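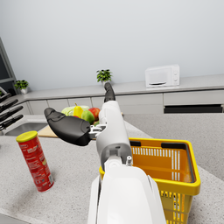 2 min read

Irkbridge: progress report to the Privier Screen Fund
Reporting period ending May
Prepared by Thảo Sầm, Series Producer, Fallico Television

1. Status of production

Principal photography on the second season of Irkbridge is complete. The season follows nine couples through their first year of marriage. Eight have remained with the program throughout. The ninth couple withdrew from filming in March and has consented to the broadcast of material recorded before that date. Their storyline will close in episode four, and the revised episode outlines have been lodged with the Fund.

Fallico holds 900 hours of rushes. Episodes one to three are at fine cut, and episode four is being reassembled. The reunion special was recorded in a single studio day, with a 7 am call, and finished within its allotted hours.

2. Participant welfare

The independent psychologist required under clause 9 of the funding agreement has been available to all cast members during filming and will remain so until three months after the final broadcast. Two requests to remove footage of domestic arguments were received. One was granted in full. The other was resolved by shortening the sequence, with both spouses viewing and approving the new version.

The social media guidelines have been rewritten following comments posted by a cast member's relative ahead of the season announcement. All participants have signed the updated document.

3. Audience and publicity

The casting call for a possible third season drew 1587 applications. No commitment has been made to any applicant. Yao, our publicity agency, has placed interviews with three of the couples, under embargo until the launch.

4. Budget

Expenditure is within the approved total. Re-editing episode four has added to post-production costs, which have been met from contingency. Music licensing remains under negotiation for the finale.

5. Next period

Fallico will deliver episodes one to four to the broadcaster and submit the cost report. We ask that the Fund confirm the wording of its end credit before the picture lock of episode one.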